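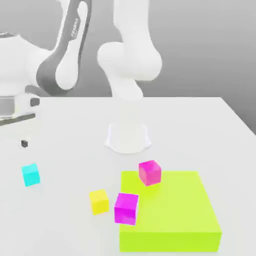 Incidencia 2997: doble amonestación inexistente en actas importadas

Producto: Tedero, módulo de actas y sanciones
Versión: 8
Cliente: Steltcombe, primer equipo y filial
Competición: Liga Levitz
Abierta: 28 de junio de 2021
Prioridad: alta
Estado: resuelta, con seguimiento
Asignada a: Ajith Varma

Descripción del cliente

Al preparar la convocatoria del filial, el módulo de sanciones marca como no alineable al lateral derecho por expulsión en la jornada anterior. El jugador no fue expulsado. Vio una tarjeta amarilla en el tiempo añadido de la primera parte y terminó el partido. El acta firmada por el árbitro recoge una sola amonestación. En la ficha del jugador aparecen dos, ambas en el minuto 47, y una expulsión por doble amarilla que no tiene autor ni motivo.

Hemos intentado borrar la expulsión desde la ficha. Desaparece, pero vuelve a salir al cabo de unos minutos. También hemos probado a reabrir el acta y volver a cerrarla, con el mismo resultado.

Necesitamos poder inscribir al jugador. El plazo para cerrar la convocatoria vence la víspera del partido y el sistema no deja confirmar la lista con un sancionado dentro.

Pasos para reproducir

1. Abrir un acta de la Liga Levitz con el partido en estado "finalizado".
2. Registrar una amarilla a un titular en el minuto 45+2.
3. Cerrar el acta y esperar a la sincronización con el conector Rao.
4. Abrir la ficha del jugador, pestaña "Disciplina".

Resultado esperado: una amonestación, 45+2, primera parte.
Resultado obtenido: dos amonestaciones, minuto 47, una en cada parte, y una expulsión generada por el sistema.

Registro de seguimiento

Entrada 1 - soporte de primer nivel

Se confirma el comportamiento en el entorno del cliente. No se reproduce con una tarjeta en el minuto 30 ni con una en el 60. Se pide al cliente el PDF del acta firmada y la exportación de eventos del partido. Se le indica que no borre más registros a mano hasta nuevo aviso: cada borrado deja una entrada en la auditoría y complica la comparación.

Entrada 2 - cliente

Se adjuntan el PDF y la exportación. En el PDF consta "45+2". En la exportación consta "47" en las dos líneas. La segunda línea tiene como origen "RAO" y la primera "ACTA".

Preguntamos también si la sanción computa ya en el ciclo de amarillas, porque el jugador estaba a una del límite.

Entrada 3 - Ajith Varma

Recibida la incidencia. Del análisis de la exportación:

tipo=AMARILLA dorsal=2 minuto=47 parte=1 origen=ACTA
tipo=AMARILLA dorsal=2 minuto=47 parte=2 origen=RAO
tipo=EXPULSION dorsal=2 minuto=47 parte=2 origen=SISTEMA motivo=(vacío)

El acta guarda el minuto sumado y la parte por separado, de modo que 45+2 se almacena como 47 con parte=1. El conector Rao recibe los eventos del directo con el minuto ya sumado y sin parte. Al importarlos, Tedero deduce la parte a partir del minuto: hasta el 45, primera; desde el 46, segunda. Todo evento del añadido de la primera parte entra como si fuera del inicio de la segunda.

La detección de duplicados compara cuatro campos: tipo, dorsal, minuto y parte. Con la parte distinta, los dos registros se consideran eventos diferentes. Hay dos amarillas para el mismo dorsal en el mismo partido y la regla de doble amonestación crea la expulsión.

El borrado manual no se mantiene porque la regla se evalúa de nuevo en cada sincronización. Mientras existan las dos amarillas, la expulsión se regenera.

Sobre el ciclo de amarillas: con doble amonestación las dos tarjetas se excluyen del cómputo del ciclo, según la configuración de la Liga Levitz. El jugador tiene ahora una sanción que no le corresponde y, a la vez, una amarilla de menos en el ciclo. Hay que corregir ambas cosas. Con la amarilla real contabilizada alcanza el límite, así que conviene que el club lo compruebe con su propio recuento antes de dar por hecho que puede alinearlo.

Entrada 4 - cliente

Revisado con el delegado. La amarilla es la cuarta del ciclo y el límite es la quinta. Nos expresamos mal: estaba a dos antes del partido y ahora está a una. Puede jugar.

Entrada 5 - Ajith Varma

De acuerdo. Se aplica la corrección provisional en esta acta:

1. Desactivar la sincronización Rao para el partido (Acta > Opciones > Fuentes externas).
2. Eliminar la amarilla con origen RAO.
3. Eliminar la expulsión con origen SISTEMA.
4. Recalcular la disciplina del jugador desde la ficha, no desde el acta.

El orden importa. Si se elimina primero la expulsión, el recálculo la crea otra vez antes de llegar al paso 2.

Comprobado tras el recálculo: una amarilla, ciclo en cuatro, jugador alineable. La convocatoria ya se puede confirmar.

Entrada 6 - cliente

Convocatoria confirmada sin avisos. Nos preocupa el resto de la temporada. ¿Puede haber más casos?

Entrada 7 - Ajith Varma

Sí. Se ha lanzado una consulta de solo lectura sobre todas las actas de la competición, buscando parejas de eventos con igual tipo, dorsal y minuto, parte distinta y orígenes ACTA y RAO. Resultado: 134 parejas. Incluye goles, amarillas, rojas directas y cambios.

Efecto por tipo de evento:

Goles: el marcador no se altera, porque se toma del resultado firmado y no de la suma de eventos. La tabla de goleadores sí se altera. Los jugadores con un gol en el añadido de la primera parte tienen uno de más.

Amarillas: doble amonestación falsa, como en este caso. Varias ya las habían corregido los clubes con una alegación en papel, y en esas el ciclo sigue mal aunque la sanción figure como anulada.

Rojas directas: el registro se duplica, pero la sanción se calcula una sola vez por partido. Sin efecto en la alineación. El recuento de expulsiones del equipo queda inflado y afecta a la clasificación de juego limpio.

Cambios: el segundo registro se rechaza en la validación, ya que el jugador que sale no está en el campo. Queda un aviso en el informe de importación que no requiere acción.

Se ha trasladado a desarrollo con propuesta de corrección.

Entrada 8 - desarrollo

La deducción de la parte por minuto se introdujo con la versión 8, al unificar los conectores. Antes, el conector Rao tenía su propia tabla de conversión y consultaba la hora del pitido de descanso. Esa tabla no se migró.

Cambios incluidos en el parche:

- La parte se obtiene de la marca horaria del evento comparada con la hora de descanso registrada en el acta. Si el acta no tiene hora de descanso, el evento queda en "pendiente de revisión" y no genera sanciones.
- La clave de duplicados deja de incluir la parte cuando los orígenes son distintos.
- La expulsión automática por doble amarilla exige que las dos tarjetas tengan el mismo origen o estén validadas en el acta firmada.
- El motivo de la expulsión automática pasa a ser obligatorio.

Queda fuera del parche el añadido de la segunda parte. En los partidos con prórroga existe el mismo solapamiento entre el 90+2 y el minuto 92, pero la Liga Levitz no disputa prórrogas. Se abre tarea aparte para las competiciones de copa.

Entrada 9 - Ajith Varma

Parche instalado en el entorno de pruebas. Casos ejecutados:

Amarilla en 45+2 con hora de descanso: un registro, primera parte. Correcto.
Amarilla en 47 real, segunda parte: un registro, segunda parte. Correcto.
Amarilla en 45+2 y otra al mismo dorsal en el 47 de la segunda parte: dos registros y expulsión con motivo informado. Correcto.
Gol en 45+1 sin hora de descanso en el acta: pendiente de revisión. Correcto.
Reapertura y cierre del acta tras la importación: sin registros nuevos. Correcto.

El tercer caso falló en la primera ejecución: la nueva clave fundía las dos tarjetas en una. Desarrollo añadió la marca horaria como criterio de desempate y se repitió la batería completa.

Entrada 10 - Ajith Varma

Parche en producción. El saneamiento de las parejas duplicadas se hizo con el script de desarrollo, con copia previa de la tabla de eventos. La consulta de control devuelve cero filas. Se ha recalculado la disciplina de todos los jugadores afectados y la tabla de goleadores.

Se reactiva la sincronización Rao en el partido del filial, que seguía apagada desde la entrada 5.

Entrada 11 - cliente

Comprobadas las fichas de los dos equipos. Coinciden con nuestro recuento salvo la de un delantero del primer equipo, al que le aparece un gol menos que en nuestra hoja.

Entrada 12 - Ajith Varma

Revisado. El acta firmada atribuye ese gol a un defensa rival en propia puerta. El dato de Tedero es coherente con el acta. Para modificarlo, el club debe pedir la rectificación al comité de la competición; desde soporte no se cambian autores de gol.

Resolución

Causa: asignación errónea de la parte en eventos importados desde el conector Rao durante el añadido de la primera parte.
Solución: parche en producción y saneamiento de datos.
Acción del cliente: rellenar siempre la hora de descanso en el acta. El campo sigue siendo opcional hasta la actualización de julio, en la que pasará a obligatorio.
Seguimiento: la consulta de control se ejecuta tras cada jornada hasta esa actualización. Los avisos llegan a la cola de Ajith Varma.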